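Tirages au citrate chez Hellirine

L'accrochage d'août réunit 44 épreuves de la collection Furner, la plus ancienne datée de 1885. Papier albuminé pour l'essentiel – les virages à l'or tiennent mieux que prévu.

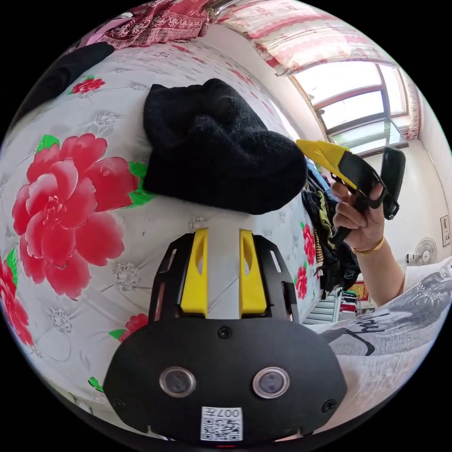
N° 103

Le numéro de la revue Tatatham donne les temps d'insolation, pas les densités des négatifs. Dommage. Éclairage mesuré en salle : à peu près 100 lux, un peu fort pour de l'albumine. J'y retourne mercredi avec la cellule.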